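Saturday, July 24, 2021

I have been trying to learn the accordion since May, and my neighbors have been trying to learn tolerance. We're all about equally far along.

The instrument came from Salvador Cardoso, who was moving to a smaller apartment and had to choose between it and a couch. He picked the couch. It weighs like a toddler and has 102 reeds that I know of, because the repair shop in Dramthorpe charges by the reed and sent me an itemized estimate. I had two of them fixed. The rest can wheeze. 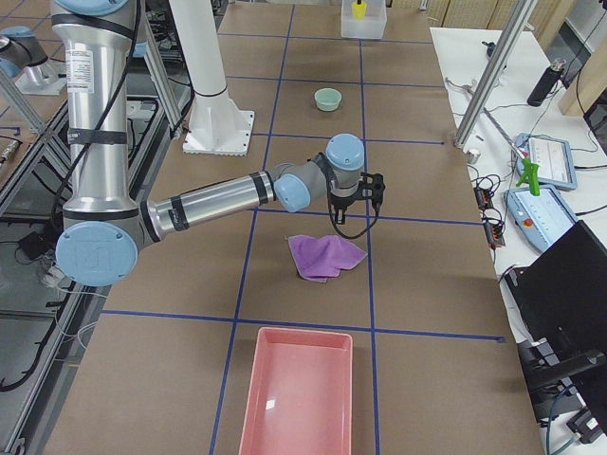 What I didn't expect was the left hand. The right hand gets a keyboard, which is only fair. The left gets a field of identical buttons you can't see while playing, plus the job of moving all the air. My teacher says to think of it as breathing. I have been breathing for decades and never once had to do it in waltz time.

I practice for 40 minutes after dinner, or until the dog leaves the room, and the dog's standards are rising. So far I own two songs. One is a polka that everybody knows and wishes they didn't. The other is a slow thing out of an old Eyvindsson method book, marked "with tenderness," and I play it with something closer to suspicion.

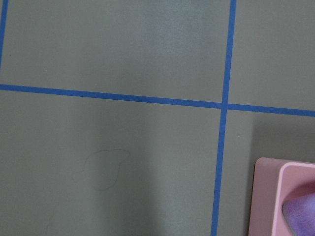

*Blue tape on gray.*

The bellows are the real trouble. Run out of air halfway through a phrase and you have to turn around right there, in front of people, with a noise like a bus kneeling at the curb. I've started planning my turns with little pencil arrows - the polka now looks like a map of a retreat.

Next lesson is Tuesday. I've been asked to bring the metronome again.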